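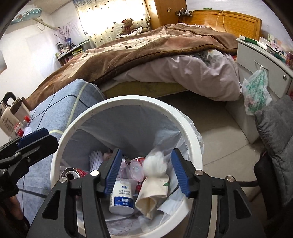 Chapter 8. Household Waste and Where It Goes

Search this book
Go

2021-10-26
By the Kotero Open Texts staff

Most of what a household buys leaves again within the year. Food scraps go first, then wrapping, then the slower things such as clothes and furniture. This chapter follows that material from the kitchen to the landfill, the compost yard or the sorting plant.

We begin with the small bin. A yogurt cup and a crumpled paper bag may share one plastic liner, but they are different problems once the truck has taken them. Paper breaks down if it stays damp and gets air. Plastics have to be sorted by type, and food left on them lowers the price a plant can get.

8.1 Measuring a waste stream

A waste audit is a count by weight. In the town of Rultia, students collected bags from 40 homes over 2 weeks in December and sorted them on tarps in the bus garage. The total came to 2986 pounds. Roughly a third was food.

Two cautions apply. December is a heavy month for packaging, and wet food weighs more than dry paper of the same volume. Section 8.3 shows how to correct for both.

Key terms: waste stream, audit, liner, residue, diversion rate

Before you read on, write down what your own household threw out yesterday. Keep the list for the exercise in Section 8.2.

Comments

toredance: Is the Rultia total before or after they took out the yard waste?

ong_k: After. The table in 8.2 has yard waste on its own line.

marlpit: Link to the 8.3 worksheet is broken for me.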